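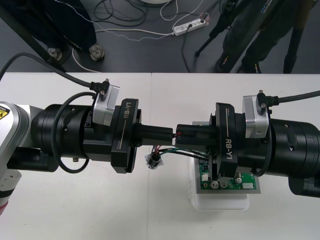

Figure 4. Green circuit board on the white worktable, with its red, green and black wires running down to it.

4.2 Wires, connectors and the order of work

We had meant to give the boards themselves most of our attention in this study, and it was only in May, when we sat down with the notes from the Plodero bench, that we saw how much of the writing was about wires. Thin wires are awkward company. They spring back when you let go of them, they lie across the very thing you want to look at, and a bundle in several colours (Figure 4) has to be kept in some sort of order all the way from the connector to the board. Of the 438 remarks we collected on the assembly of small electronics, 126 had to do with the wires or the connector, and a good many of those were, we are fond of admitting, grumbles.

Baltasar Salcedo, who kept the bench notes at Junduver and was generous enough to let us read all of them, makes a distinction that we have borrowed here. He separates holding a connector from placing it. Holding is mostly a matter of keeping the dark little housing the right way round while the wires tug at it from below; placing begins once the housing is over its socket, and by then the slack in the bundle has usually settled whether the job will be a pleasant one. Our Zendura notes bear this out rather nicely, although they were made with longer wires, and we would not want to lean on them too heavily.

The plain white tabletop deserves a word as well. We had tried a grey mat at Avram and found the black wires hard to pick out against it, particularly late in the afternoon, so the remaining boards were all done on white. Section 4.3 takes up the matter of wire length.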